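Leasing progress, Kerslake building, April

Of 3,317 square metres lettable, 3,237 is now under signed lease. Kidia has renewed for two years.

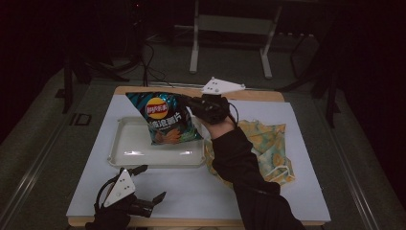

Lay's chip bag held over a white tray.

The ground-floor retail unit has gone to Plestinia. Fit-out drawings are with the landlord's engineer.
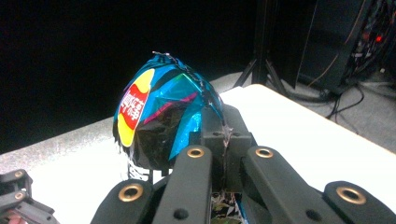 Katherine Muñoz asked that the outgoings be reconciled before the next drawdown. They will be.

Kekent's storage licence rolls over monthly at $200. 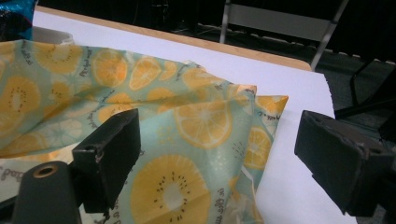

Next period

Market the remaining suite.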